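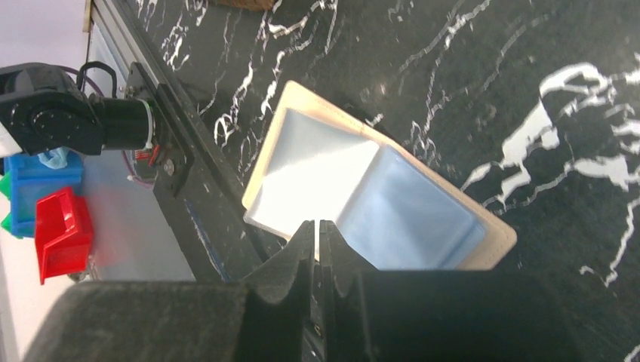 Cream on the outside, pale blue on the inside, and open on the table where it belongs.

I have a theory about desks, and it's going to annoy the people who sell desk organizers. Most of us need one basket, one little folder, and a top with hardly anything on it. I came to this after years of buying the other stuff. Drawer inserts! Stackable trays! A rotating pen tower from Jikident that squeaked every time I wanted a pencil (I kept it for two years, don't ask).

The folder is where my friends start arguing with me. Sheyla Arboleda thinks a paper folder in this day and age is like keeping a butter churn. She has everything on her phone, and good for her, but I've watched her scroll through 1,000 screenshots looking for a parking receipt while the rest of us stood in a line and sighed. A folder with two sides can only hold so much, and I love that about it. Stuff I still have to deal with goes on the left, stuff I need to carry with me goes on the right. When it won't close, I've got a Wednesday evening job to do, and I do it with the radio on.

And I want mine open! A shut folder is a folder I forget about. I know it takes up more room that way, and I know it looks less tidy to a visitor, but I'm the one who has to pay the water bill. 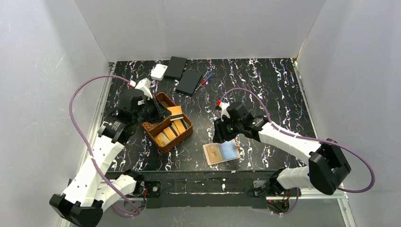
A woven basket and an open booklet on the black marbled top.

Now, baskets. I will defend the woven basket against any plastic bin you want to put in front of me. Bins are great in a garage. On a table where you sit and write and drink your coffee, though, I want something brown and a bit rough that doesn't look like it came from a supply closet. Mohammed-Awal Alhassan says they collect crumbs. Sure they do. Turn it over and smack it, Mohammed-Awal!

What matters much more to me is that it's shallow. A deep basket is a hole. I had one from Gaete, a gorgeous thing, and when I finally emptied it I counted 182 items, including 155 paper clips and a birthday card I'd never mailed. With a low one you see the bottom, or at least you see whatever is sitting on the bottom, and you can't kid yourself for very long.
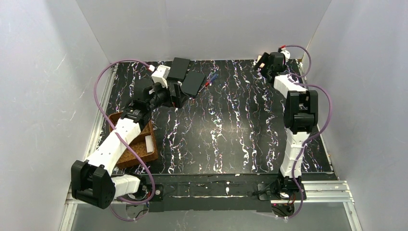

Pens get a pass from me, by the way. I've read all the advice about how every pen must go back in its home the second you put it down, and I just can't live like that. Two pens lying on the table are two pens I can grab when the phone rings. Once there's a fistful of them, fine, round them up. I'd put the limit at four, and Yayra Korletey, who shares my taste in almost everything, would put it at one. We've agreed to drop the subject.

If you're still with me and you want to try it, my whole system fits in a few lines, and it costs a lot less than the pen tower did. Clear the top completely, put the basket off to one side, and set the folder in the middle where you'll trip over it with your eyes. Then leave it alone for a couple of weeks before you buy a single other thing.
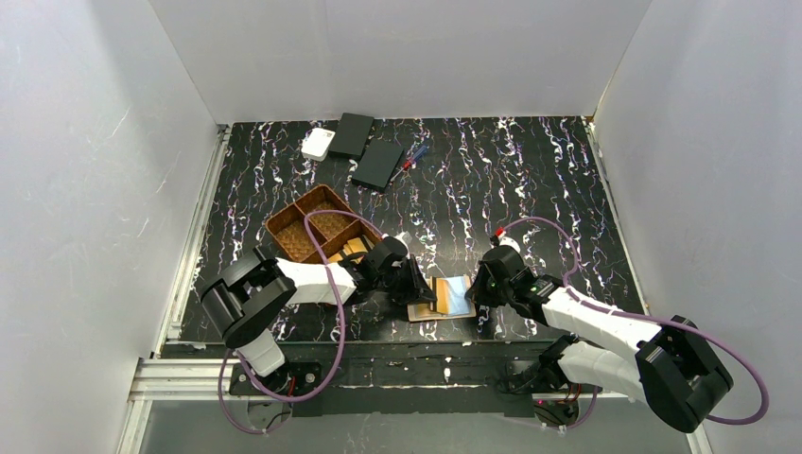 What about dividers?

I go back and forth. A tray with four compartments sounds perfect, and for the first week it is perfect, with the clips here and the stamps there and an eraser all to itself. Then you get a fifth kind of thing. Where does the fifth kind of thing go? In my house it goes next to the tray, and pretty soon it has company.

Still, I've softened. If the walls are low enough that you can drop something in without aiming, dividers are okay. It's the tall, skinny slots I can't forgive, the ones made for some exact size of notecard that I've never owned. I'd take four roomy squares over those any day, and I'd leave one of them empty on purpose for the oddballs. Mine currently has a spare key in it and half a roll of tape.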